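Veseo match log

README for the match files kept by Prasemcombe hockey section

Contents

One row per match, one file per season, plus a lookup file for grounds and a lookup file for competitions. Field hockey only. Indoor matches were logged for a while under a different scheme and are not included.

Files

matches (one per season, comma separated)
grounds
competitions
corrections

The corrections file lists every row changed after a season was closed, with the old value, the new value and the source. If a row in matches disagrees with an old printed report, look there first.

Columns in matches

match_id: season code plus a running number. Numbers are not reused when a match is voided.
side: first, second or veterans.
opponent: club name as it was at the time. Cerkutton merged with its neighbor partway through the log and appears under both names.
ground: key into grounds.
competition: key into competitions. Friendlies have their own key.
goals_for, goals_against: full-time score. Shootout goals are never added here.
shootout: blank, W or L.
corners_for, corners_against: penalty corners awarded, including re-awards.
cards: green, yellow and red as one string, for example G2Y1.
status: played, abandoned, walkover or void.
notes: free text.

How the rows are made

The bench fills in a paper sheet during the match. The sheet is typed up the same evening, usually before 9 p.m., and checked against the umpires' card when we have one. Away sheets sometimes come back without corner counts. Those cells are blank — a zero means a real zero.

Walkovers are entered as 5–0 under the competition rule, with no corners and no cards. Leave them out of any scoring average. Abandoned matches keep the score at the time play stopped, and the minute goes in notes.

Known problems

Corner counts from the first 2 seasons are unreliable. Some benches counted a re-award as a new corner and some did not, and there is no way to sort them out now.

The veterans played shorter halves in the Mladenović Cup. There is no column for match length, so filter on the competition key before comparing goals per match.

Some 45 rows have no ground. Most are preseason friendlies moved at short notice. If you have an old fixture card that fills one in, send it and we will add a line to corrections.

Opponent names are typed by hand. Trailing spaces have been stripped, but spelling variants are still in there.

Updates

The current season file is replaced every January and again after the last league match. Closed seasons change only through corrections.

Use

Free to copy and use. Please keep the corrections file with the rest if you pass it on.
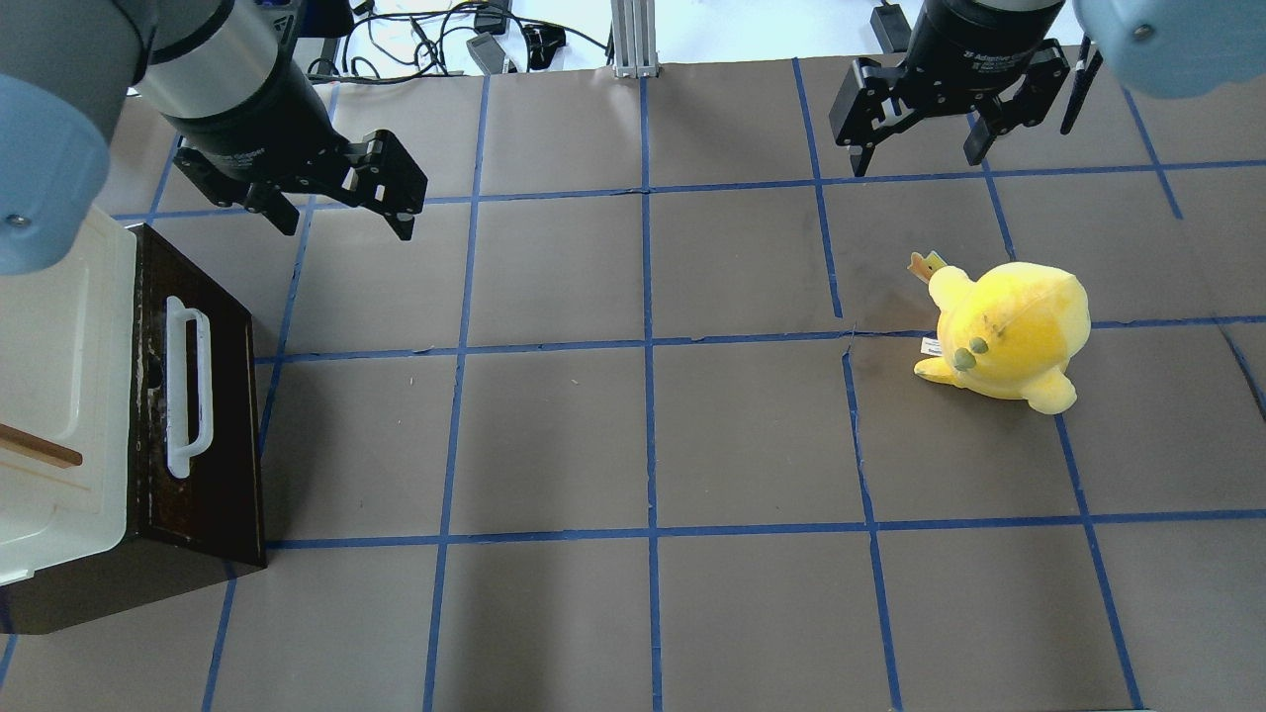

Could the shootout score get its own column? W or L is fine for the table, but our cup semifinal against Cerkutton went to sudden death and the log only says L. I have the sheet from that match if it helps.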